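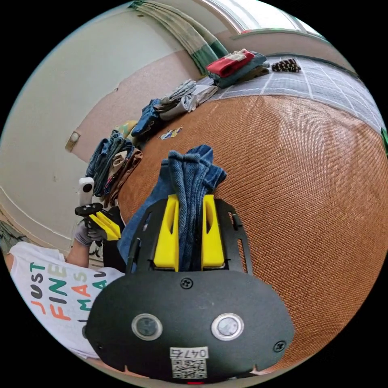

Figure 3. Folded blue denim lifted above a woven rattan mat.

3.2 Materials and conditioning

The study concerns how cotton denim keeps a crease after long folded storage, and whether the surface on which it is stored makes a difference. Cloth was bought as a single roll from Koech and cut along the warp into 60 test pieces. All pieces were taken from the middle of the roll, leaving out the first and last turns, where the tension from winding is known to be uneven. Cut edges were left raw. A hem would have added stiffness at the edge and made the crease angle harder to read.

Each piece was washed once without softener, dried flat and left in the conditioning room at Midotville for 12 days before folding. Folding followed the sequence set out by Kirkegaard in the pilot work: one fold across the weft, one along the warp, and a final fold across the weft again. Only the last fold was measured. The inner folds are pressed by the layers above them and behave differently, a point to which we return in Section 5.

3.3 Storage surfaces

Two kinds of surface were compared. The first was a closed, flat board. The second was a woven mat of the general type shown in Figure 3, which lets air reach the underside of the cloth but bears on it unevenly. We expected the woven surface to give a softer crease, as the lower layer can settle into the gaps of the weave. Mats were brushed before use and turned between runs so that worn areas did not always fall under the same part of the cloth.

Every piece was loaded with a flat weight of 400 g, placed centrally on the fold. Loading began in December and ended after 66 days. The room was kept closed apart from a weekly check of humidity by Karakaya, who also kept the storage log. Two pieces were found to have slipped from under their weights during the first week and were left out of the analysis – they were not replaced, as new pieces would have had a shorter loading time.

3.4 Measurement of crease angle

After the weight was removed, each piece was opened by hand and laid over a thin horizontal bar with the last fold uppermost. The angle between the two sides was read after a fixed rest period with the Cadeo gauge. Readings were taken by Damgaard and, separately, by Fogh, neither of whom knew on which surface the piece had been stored. Where the two readings differed by more than the marked step of the gauge, a third was taken by Bjarnason and the middle value was used.

The angle depends to some extent on how the cloth is picked up. Lifting by a corner pulls the weave out of square and opens the crease on one side more than the other. All pieces were therefore lifted close to the fold, and any piece dropped during handling was marked in the log. Marked pieces were kept in the main analysis but removed in the check reported in Table 4.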